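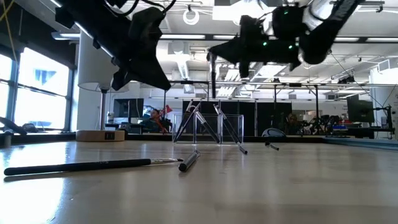

Why not hold the closing speed constant and change only the current limit, came the comment under the last entry, because otherwise the slip numbers can't be compared with anything. Fair point. The June data mixed both settings and I had been reading it as one series. Today's runs use a fixed closing speed on both sides.

7 Feb 2021
Udham build, Emard workshop, long table

Goal for the session: pick pens out of the clear acrylic holder with either arm, put them back, log every slip. Secondary goal: find out why the right side loses its zero after a long pause.

Setup

Both arms on the overhead mounts, Cesby fingers on both. Castillo board running the gripper drivers, same firmware as last entry. Fixed camera left where it was. Three black pens in the holder, leaning. A long black brush or pen and a short marker went on the bare table to the left of the holder, for the flat pick. Small cap or stub on the right, left there as a distractor for the segmentation.

The holder is not fixed down. I want it loose for now, since the final version won't be screwed to anybody's desk either.

Cable check: left loop clears the housing through the full wrist range. Right side also clears, but the strain relief has crept toward the connector. Pushed it back and marked its position with paint pen so we can see if it moves again.

Zeroing

Right side first. Homed it, closed on the gauge block, read 0. Let it sit powered for 27 minutes and closed on the same block. The reading had shifted by 2 encoder counts. Left side over the same interval: no shift.

Swapped the driver channels on the Castillo board and repeated. The shift stayed with the right gripper. So it is mechanical or it is the encoder itself, and I can stop rereading the driver code. Opened the right housing far enough to get at the encoder magnet. The set screw took a part turn before it seated. Reassembled, homed, repeated the wait. No shift.

One repeat is thin evidence. Leave this item open.

Standing picks from the holder

Order of attempt was left pen, middle pen, right pen, then reset by hand. Approach from above with the finger plane turned to match the lean of the pen, as estimated from the camera.

Low current limit: the fingers close, the pen rotates about the contact line, and the lower end catches on the holder wall on the way up. The holder comes along for a short distance and then drops. It survived. The slip detector did not flag any of these, as the pen never left the fingers. It only turned. The detector looks at finger travel after contact and a rotating cylinder produces almost none.

Higher current limit, same closing speed: rotation mostly gone. The pick now fails in a different place, at the approach, where the wedge of the finger touches the rim of the holder before the pen is between the pads. The commanded depth is too low by a finger tip. I raised the approach height and the rim contact stopped.

The middle pen is the hard one. It leans across the box, so a vertical pull drags its lower end over the base and up the wall. Pulling along the pen axis works when the axis estimate is good. With a bad estimate it is worse than pulling straight up. I need a confidence value on that estimate before I let the planner choose between the two.

The right pen had its tip outside the box, on the table. Easy to grip, but the axis pull goes toward the holder wall, and the wall is transparent, so the depth map has a hole there. I added the holder to the collision model as a solid box measured by hand. Crude but it stays until there is a better idea. The consequence is that the planner now refuses any pen lying deep in the box, and I had to open the top face of the model again.

Flat picks

The brush or pen with the silver ferrule is long and the marker is short. Same routine for both: descend to table height, close, lift.

Table height is the problem. The tabletop picks up the overhead lights and the daylight from the window, and wherever the glare falls the surface estimate comes back wrong. With the measured table plane hard-coded, the descent is repeatable. Without it, the left finger stopped high twice and closed on air. I considered a matte mat. It would solve it, and it would also mean that the thing only works on a mat. Parked.

Gripping near the ferrule is bad. The metal is smooth and the section changes there, so the pads bear on one edge. The planner likes the ferrule because it is bright and well segmented. Moved the grasp target toward the middle of the handle with a fixed offset. This is a hack and is labeled as one in the config.

The cap on the right was segmented as a pen once, with the silver end taken as a tip. Added a minimum length. No repeats after that.

Handoff

Tried one arm-to-arm transfer, left to right, with the right zero freshly set. The receiving gripper closes before the giving one opens, and for that interval both are pushing on the pen. With the current limits as they are, the left wrist yields visibly. Did not continue. The release has to be triggered by contact on the receiving side, and right now it is on a timer.

Log and bookkeeping

Cycle counter on the right Cesby fingers passed 3,000 during the session. Pads show wear at the outer edge on that side. Left pads look better, but they were changed later, so no conclusion. There are 6 pad blanks left in the drawer. Anyone at Emard who uses one, please write it on the drawer card.

Slip log is in the usual folder. The rotation cases are tagged by hand, in the notes column, since the detector missed them. Please don't train anything on the slip flag alone until that is sorted.

Settings left on the board

Closing speed fixed, same value both sides. Current limit at the higher setting. Approach height raised. Holder in the collision model, top face open. Table plane hard-coded. Minimum object length on. Ferrule offset on.

Open

Right zero: repeat the wait test, more than once, before any long run.
Rotation in grip: the fingers have no sensing that would show it. Options are a camera check after lift, or a V groove in the pads. The groove is quicker to try — I can cut it in a spare blank.
Axis estimate: confidence value.
Handoff: contact trigger instead of timer.
Strain relief, right side: check against the paint mark.
Glare: try the camera with the exposure locked before touching anything else.

Power to both arms is off at the wall. The Castillo board is on its own supply and was left on to finish copying the log.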